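Isdale Parents' and Learners' Forum
Minutes of the June meeting, held in the library at Nanavach Primary, 6.15 pm

Present: Tania Bhuiyan (chair), Rafsan Talukder, Sandamali Khondokar, Daithí Cronin, Saqib Afridi (minutes), plus parents from the Cludmont and Siddiqui Road estates
Apologies: the deputy head, who was at a prize evening

1. Welcome and last minutes

Tania opened the meeting and said what a pleasure it was to see so many new faces, several of them from Cludmont. The last minutes were agreed with one change: the word "refused" under item 4 now reads "has not yet replied". The district office has still not yet replied.

2. School transport

Rafsan gave a really good report on the walking survey. Learners from Cludmont handed out the forms themselves, collected them and typed up the answers over two lunch breaks, and 412 came back filled in, which is far more than any of us had hoped for! The shortest safe route from the far end of Cludmont to the school gate is 9 kilometres. The free bus still stops at the old boundary and has only 15 seats, so the younger ones get on and the older ones walk.

Sandamali asked whether the survey separated primary from secondary learners. Rafsan said it did, and that the secondary figures were the worse of the two, mostly from lateness in the first lesson. A mother from Siddiqui Road said her son leaves before it is light and is too tired to read by the evening. Several parents said the same of theirs.

It was agreed that the survey should go to the district with a short covering letter, and that the learners who did the work should be named in it if their parents are happy with that.

Action: Rafsan to draft the letter. Sandamali to check the tables against the paper forms.
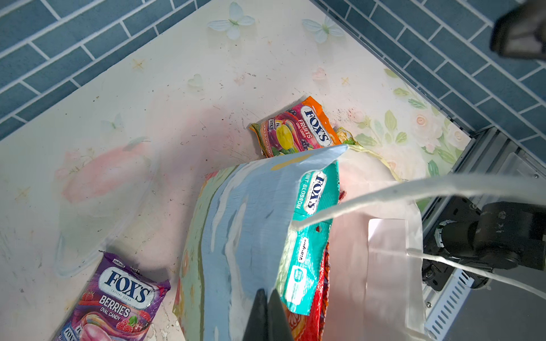
3. Petition on the bus boundary

The petition asks for two things, a second bus and a stop at the Cludmont shops. Daithí has set up signing points at the clinic and the taxi rank and is full of praise for the learners helping him there, who can now explain the boundary rule better than he can. He would like something on each table for people who stop and read, and the meeting liked the idea of sweets. A bag of mints like the Fox's Mint Blossom, standing in an open gift bag with a bit of swirly pattern on it, would do very nicely and costs next to nothing. Tania reminded everyone that signatures need a full address or the district will strike them out, as happened with the library petition.

Daithí also has a banner, painted by the Grade 9 art class, and it is splendid. He will bring it to the gate so that people can see it going in and out.

Action: Daithí to print more sheets with a wider address column.

4. Meeting with the district

We have a slot with the transport section at 10.30 am, in their building. They will see five of us. Tania proposed two parents, two learners and one person from the forum, and this was agreed with a great deal of enthusiasm from the learners at the back. They will choose their own speakers. Saqib offered to run a practice session in the library beforehand, with himself as the official.

There was some discussion of what we should accept if a second bus is turned down. Rafsan felt a larger bus would help straight away. Sandamali was worried that a larger bus on the same route would leave Cludmont where it is now, and most people agreed with her. The stop at the shops stays at the top of the list. 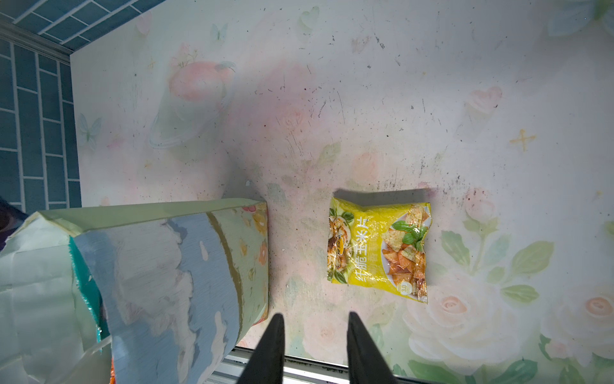 Can a family apply for a bus place if their house is on the Cludmont side of the boundary?
Families there can put in a form at the school office now, and the school will keep it with the others and send the whole bundle to the district along with our survey.

The office has printed more forms. Tania asked that anyone who filled one in last year does so again, as the old ones do not carry over.

5. Reading room

Lovely news to finish on. The reading room will stay open until 5 pm for learners waiting for the bus, and 19 of them have already put their names down. Sandamali has the rota and would welcome anybody who can sit in for an afternoon. Bring a book you like!

6. Any other business

The gate on Siddiqui Road is sticking again. Saqib to report it.

A parent asked for these minutes to be put up at the clinic as well as the school. Agreed.

The meeting closed at 7.40 pm. The next one is in the same room, at the same time.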